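Kitchen Program > Medanbridge > Meeting Minutes > August

Medanbridge Kitchen Program
Minutes of the August planning meeting, Room 2, 6:30 pm

Present: Mahtab Alipour (chair), Kianoush Khosravi, Kianoush Vahidi, Da-eun Woo (minutes)
Apologies: Bijan Kermani

1. Minutes of the last meeting
Accepted with one correction: the apron washing roster belongs to Kianoush V., not Kianoush K. Both were good sports about it.

2. The prep table
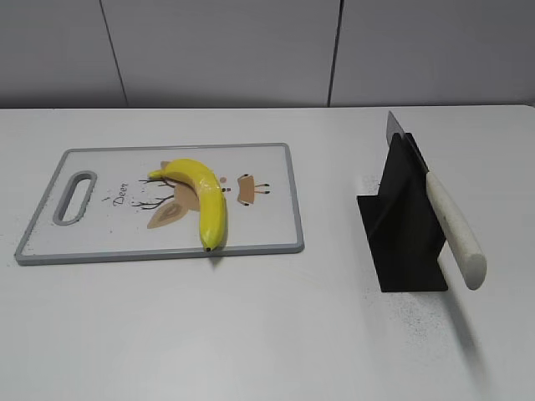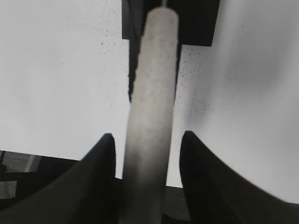 First picture: the deer board and banana, with the black knife holder to the right.

Mahtab opened by saying how much she loves the deer board, and everyone agreed! The antlers are gorgeous, and having the word "Deer" written beside the drawing gives the littlies something to read while they wait their turn. Kianoush K. would like each table to have its own animal, so we can say "deer table, wash your hands" and the right group heads for the sink. Da-eun offered to look for a wombat or a platypus. Strong support for the platypus.

Kianoush V. asked whether the drawing will last under daily chopping. Agreed to use the deer side for soft fruit only and keep the plain boards for carrots and pumpkin. The grey rim was popular, as it shows up so well on the white tabletop, and the oval handle means the board can go on a hook by the sink.

Bananas stay as the first lesson. They suit every age group, and they go straight into the fruit salad afterwards (or the pikelets, if Bijan is cooking).

3. Knives
Good long discussion. The black knife holder looks terrific and Kianoush V. is very keen on it. Mahtab pointed out that the tip of the blade sits up above the top of the plate, and she would like it kept at the adult end of the table, well away from the boards. Agreed. The wide knife is for leaders only. Children will use the wavy cutters from the blue tub.

Da-eun to write a short card for the wall with the carrying and passing rules. Kianoush K. asked for drawings on it as well as words, for families who are still picking up English.

4. Spending
We have $200 for small equipment this term. Boards and cutters from Rulum were quoted at $114 including delivery, and the meeting was happy to go ahead. Daneshvar Grocers will again let us have fruit at the end of the day, and their mandarins last time were a treat. The rest of the money stays put until we know whether the Drundmont group wants to share the big mixer.

5. Family night
What a night it was! The sign-in book shows 102 people, our best yet, and the queue for dumplings went out past the bike racks. Mahtab read out a lovely note from a grandmother who has since made the eggplant dip three times. The hall lights went off at 9 pm on the timer with dishes still in the sink, so Kianoush V. will ask the office to set it later for the next one.

6. Other business
- Labels for the spice jars are peeling. Da-eun has a label maker at home and will bring it in.
- Tea towels: please take them home in turns. Kianoush K. has had them twice running.
- Bijan sent word that he can run a flatbread session if someone finds him a heavy pan.

Actions
Mahtab: place the Rulum order
Kianoush K.: hooks for the boards
Kianoush V.: hall lights, mixer query to Drundmont
Da-eun: knife card, labels, platypus

Closed 7:50 pm. Leftover pikelets were finished on the spot.

Contact the Kitchen Program | © Medanbridge Kitchen Program | Back to top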